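Ticket: wrist view registration drifts on the open-case board task
Project: Breneo
Opened by: Morven Rennie
Status: open, waiting on second pair of eyes

Hi all, Morven again. I know I said I'd close this one before the weekend, and I really thought I had it! Writing everything down in one place so I stop repeating myself in the hallway.

The short version: we're testing whether the arm can work out where it is over a motherboard using only the wrist camera and a handful of landmarks, with no fiducial stickers on the board. The method picks out the slots, the ports and the socket, matches them to a stored map of the board, and spits out a pose. On the bench with a bare board it's lovely. Put the board inside a tower case and the pose slides sideways along the expansion slots, as if it had matched one slot to its neighbor. Then it reports high confidence, which is the part that bugs me.

What I've tried so far, in order:

Wednesday morning. Re-ran the hand-eye calibration from scratch. I was sure this was it (it's always it) and it wasn't. Residuals looked fine before and they look fine now. I kept the new calibration anyway.

Wednesday, after lunch. Ran the baseline set, 66 approaches inside the case, same start pose, small random offset on each one. 44 landed on the right pose. The rest nearly all failed the same way, shifted by one slot. So it's a systematic thing and I can quit blaming cable slack.

Wednesday, 4 pm. Swapped the lens profile back to the old one Euan made. Same behavior. Swapped it forward again.

Next day. Turned off color in the matcher, because I had a hunch the blue slot was helping. Boy, was it! Without color the thing had no idea which slot was which. Long black slots all look alike to it and the small printed labels are too tiny at approach height to be worth anything. Color is back on and staying on.

Same day, later. Masked out the case. Light comes through the mesh grille near the rear ports and I figured the bright squares were producing junk corners by the hundreds. Masking got rid of the junk but it also threw away the port cluster, and then there was nothing left up at that end to pin the map down. Failures got worse, so I undid it. I think a softer mask that keeps the ports would be worth trying, I just haven't written it yet.

And then the one I should have thought of at the start. The gripper is in its own view the whole time, obviously, and at approach height the left finger reaches over the lower part of the slots while the right one crosses the processor socket. On the bare board the arm comes in from a different side and the socket stays clear. In the case it can't do that, there's a wall in the way. So the matcher loses part of its best landmark, the socket, and leans on the slots, and the slots are exactly where it gets confused. I'm pretty happy with this explanation but I haven't proved it.

Two things I want to run next:

First, add a finger mask built from the gripper model so those pixels are never offered to the matcher at all. Right now I suspect some of the bolts and round holes on the fingers are being taken for board screws, and there are plenty of real screws for them to get mixed up with.

Second, weight the memory slots and the row of square chokes more heavily. They sit between the expansion slots and the far side of the board, and the pattern there doesn't repeat the way the slots do.

If anybody has the Grerkton settings from the spring runs, please drop them in the shared folder. I have the Ganbridge ones already. Also, whoever renamed the log directory, I'm not mad, but please tell me what you renamed it to.

One question before I burn another afternoon: is the confidence score supposed to drop when two matches are almost equally good? I read through the code twice and I only see it looking at the best match. If that's right then a one-slot shift would always look great on paper.

Latest view from the approach pose, finger mask not applied yet:

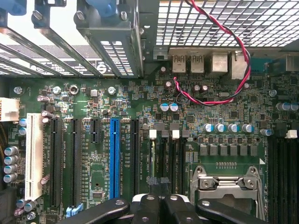 Ruairi Munro: Yes, it only looks at the best match, you read it right. I left the runner-up out when I ported the scorer and meant to go back to it. Try the ratio of best to second best before you touch the weights, otherwise you won't know which change fixed it. I'd also run the finger mask by itself on the same 66 starts so we can compare it straight against your baseline. Grerkton settings are going in the folder tonight. The log directory was me too, sorry, it's under "approach_logs" now.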